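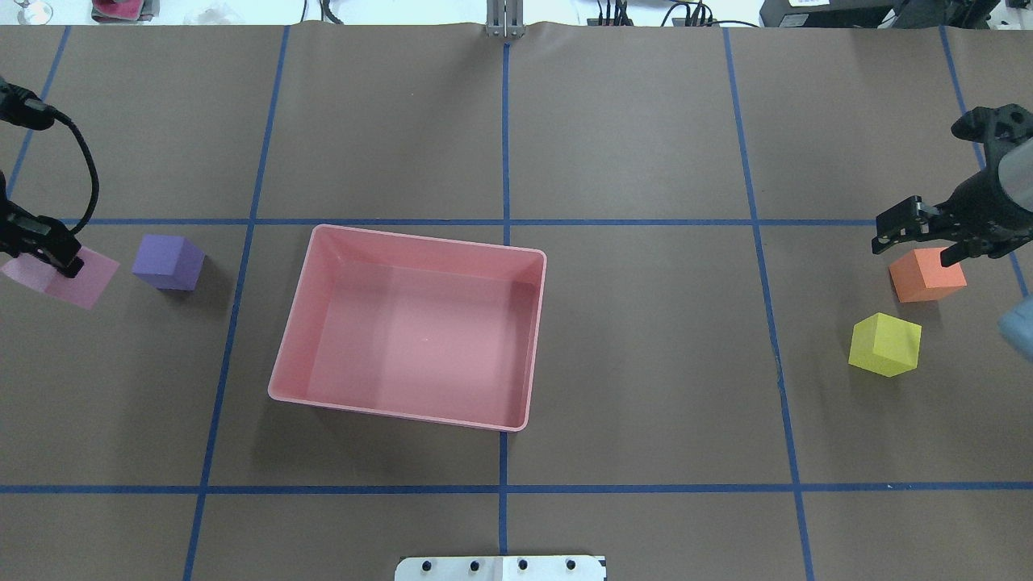
Rargate助成「卓上作業ロボットの運用ルールづくり」中間報告

ホーム ｜ 助成事業 ｜ 進捗報告 ｜ 資料 ｜ お問い合わせ

2020/04/16 Olham作業室より

Rargateのみなさま、いつもお世話になっております。前回の報告が堅すぎて読みにくかったというご感想をいただいたので、今回は普段のしゃべり方に近い形で書いてみます。長くなりますが、お茶でも飲みながらどうぞ！

まず全体の状況から。双腕の卓上ロボットで作業データを取るときの「現場ルール」の第2稿ができました。条文は36です。第1稿のときは思いついた順に並べただけのメモでしたが、今回は「机の上」「腕とケーブル」「操作する人」「記録」「止め方」という章に分けて、作業の流れどおりに頭から読めるようにしました。Vostauの現場でも同じものを使い始めてもらっていて、向こうからは毎週のように赤字が返ってきます。うれしいような、こわいような。

机の上のルール

今期いちばん時間をかけたのがこの章です。机に茶色い紙を敷いて、紺色のテープで格子を作り、真ん中にピンクの箱、左右に色つきの立方体。見た目には工作の時間みたいなんですが、この並べ方ひとつで記録の使いやすさがずいぶん変わります。

第1稿には「格子は正確に引くこと」と書いていました。これがくせもので、読む人によって受け取り方がばらばらだったんです。定規を当てて何度も貼り直す人もいれば、目分量でさっと貼って終わりの人もいる。第2稿では考え方を変えて、テープが多少ゆがんでいてもかまわない、その代わり一度貼ったら期間中は動かさない、と書き直しました。格子はあくまで人間が「だいたいどのマスか」を言い合うための目印で、計測の基準にはしません。位置の数値は別の手順で取ります。この区別を条文の最初に書いたら、貼り直しの相談がぴたりとなくなりました。

箱の置き方も決めました。中央の縦線にかかる位置に置くこと。向きは、あえてそろえません。毎回ぴしっと真っすぐに置くと、真っすぐな箱しか出てこない記録になってしまうからです。ですから斜めでよし、ただし開始前に中が空かどうかを声に出して確認する。この「声に出して」には当初ちょっと照れがあったのですが（私も含めて）、今では無言で始めるほうが落ち着かないくらいです。

立方体については、次のように決めました。

・開始位置は線の上でもマスの中でもよい。ただし箱の陰には置かない。
・同じ色を続けて同じマスに置かない。
・色の呼び名は作業室に貼った表のとおりにする。「みかん色」「レモン」などの愛称は記録に書かない。
・机から落ちた物は、その回が終わるまで拾わない。

三つめは完全に私のせいで入った条文です。最初の月の記録に私の愛称がたくさん混じっていて、後で表記をそろえるのに丸一日かかりました。反省しています。

薄いもの、透けるもの

立方体だけなら話は簡単なんですが、薄いシート状のものを扱う課題が入ると、とたんにルールが足りなくなりました。平たくて半透明のものは、指先がどこまで降りてよいのかの判断が操作者によって違います。軽く触れて滑らせる人と、しっかり上から押さえる人がいて、どちらが間違いというわけでもありません。

そこで第2稿では、押さえ方そのものは縛らず、力の上限と、押さえたまま横に動かすときの速さの上限だけを決めました。紙を敷いた机なので、強く押したまま引きずると紙のほうが傷みます。紙に穴があいたら、その回はそこで終了。紙を替えたら格子も貼り直しになりますから、替えた日を境に記録のまとまりを分ける、という決まりも一緒に入れてあります。地味ですけど、後から記録を使う人にはたいへん喜ばれました。

腕とケーブル

左右の腕を同時に動かす課題では、片方が物に触れているあいだ、もう片方をどうするかでずいぶん話し合いました。安全だけを考えれば、片方が動くときはもう片方を止めておくのが楽です。でもそれだと両手で作業する意味が薄れてしまいます。結局、中央の縦線を「ゆずり線」と呼ぶことにして、線を越えて反対側に入るのは片腕ずつ、それぞれ自分の側にいるなら同時に動いてよい、という形に落ち着きました。信号のない交差点みたいなものですね。

ケーブルは第1稿では一行しか触れていなかった話題です。指先のまわりでケーブルが大きく弧を描くのは、手首を回す余裕が必要なのである程度は仕方ありません。問題は、その弧が机の上の物に触れるかどうか。そこで作業前に、手首をいちばん端まで回してみて、弧が立方体の高さより下に来ないことを見る、という確認を入れました。Vostauではこれに加えて、固定箇所に色つきの結束バンドを使い、ずれたらすぐわかるようにしているそうです。よい工夫なので第3稿でそのままいただくつもりです。

操作する人のルール

この章は書きながらいちばん悩みました。人に対するルールは、増やせば増やすほど守られなくなるので。最終的に残したのは、休憩、交代、声かけの決まりだけです。

休憩は連続40分とか50分とか、いろいろ案が出たのですが、時間で区切るとどうしても「あと一回だけ」となります。それで回数で区切ることにしました。一人の操作者が一日に行う上限は200回まで。これは目標ではなく上限です、と太字で書いてあります。掲示した直後に「200回やればいいんですね」と聞かれて、太字にしておいてよかったと心から思いました。

交代のときは、前の人が腕を待機位置に戻してから席を立つこと。途中で渡さない。電話が鳴っても渡さない。細かい話ですが、途中で交代した回は動きのくせが前半と後半で変わってしまって、後で見ても使いどころに困るんです。

記録のルール

今期の終わりまでに、第2稿に沿って取った記録が581回分たまりました。最終的な目標は約2,000回ですので、まだまだ先は長いです。予定より遅れ気味なのは認めます。理由ははっきりしていて、ルールの書き直しのたびに手を止めて、古い条文で取った分と混ざらないように整理していたからです。数を急いで混ぜてしまうより、ここは遅れてでも分けておきたいと考えました。ご理解いただけると助かります。

失敗した回の扱いも変えました。以前はうまくいかなかった回をその場で消してよいことにしていたのですが、今は消すのを禁止しています。つかみ損ねも、箱の縁に当たってはね返ったものも、全部残して「未達」の印をつけるだけ。印をつけるのは操作した本人とは別の人です。自分の失敗にはどうしても甘くなったり、逆に妙に厳しくなったりしますからね。私は後者で、放っておくと全部「未達」にしてしまう性格です。

メモ欄は短く。感想はいりません、と書いたら少し冷たい感じになったので、「感想はお昼休みにどうぞ」に直しました。

記録の管理には、引き続き作業室内で作ったChangという小さな道具を使っています。開始前の確認項目に印がつくまで記録が始まらない仕組みを今期足しました。最初は「急いでいるときにじゃまだ」と不評だったのですが、項目の文を半分の長さに削ったら文句が減りました。長さの問題だったようです。

止め方

止め方の章は短いです。わざと短くしました。誰が止めてもよい、止めた人に理由を聞くのは腕が完全に静止してから、止めた人を責めない。非常停止ボタンの前には物を置かない。再開は操作者本人ではなく、隣で見ている人の合図で行う。

それから、机の奥のほうに関係のない小物を置く癖がみんなにあって（コップとか、ちょっとした部品とか）、これをどう書くかはまだ決めきれていません。全部禁止にするのは簡単です。でも実際に使われる机には、たいてい課題と関係のない物が少し載っています。腕の届く範囲の外なら認める、とするのが今の案で、届く範囲をどう示すかで止まっています。床に線を引く案、机の縁に印をつける案、どちらも一長一短です。ガラス製品だけは、届く届かないに関係なく別の棚へ移すほうがよい、という意見が強く出ていて、私も賛成です。

お金のこと

テープと紙の消耗が思ったより早いです。格子の貼り直しがあるたびに減っていくので当然といえば当然でした。予算内には収まっていますが、費目を少しだけ動かしたいと思っています。交通費のうちVostauへの訪問分が未使用のまま残っていて、今の状況では当面行けそうにありません。この分を消耗品と、遠隔で打ち合わせるためのマイクに回せないでしょうか。正式な変更願は別便でお送りしますので、先にお知らせだけさせてください。

これからの予定

作業室に入れる人数が限られている間は、新しい記録を無理に増やさず、条文の文章を直す時期にあてます。家でもできる仕事なので！ 具体的には、たまった記録を見返して、どの条文が守られていて、どれが読み飛ばされているかを調べます。読み飛ばされている条文は、書き方が悪いか、そもそもいらないかのどちらかでしょう。何本か削れるのではないかと期待しています。

6月には第3稿をお見せできるはずです。そのときは、ロボットに触ったことのない方にも一度読んでいただいて、意味の通らないところに印をつけてもらえたらと思っています。財団のなかで手を挙げてくださる方がいらっしゃれば、ぜひ。専門知識はいりません。わからないところに「わからない」と書いてくださるのが、こちらには何よりありがたいです。

第2稿の本文は資料のページに置いてあります。費目の件は、来月の打ち合わせまでにお返事をいただけますと助かります。どうぞよろしくお願いいたします。

最近の報告・関連資料
・卓上作業の現場ルール 第2稿（本文）
・第1稿からの変更点一覧
・Vostauからの赤字と回答
・Changの確認項目 短縮版
・物の色の呼び名 対照表
・前回の進捗報告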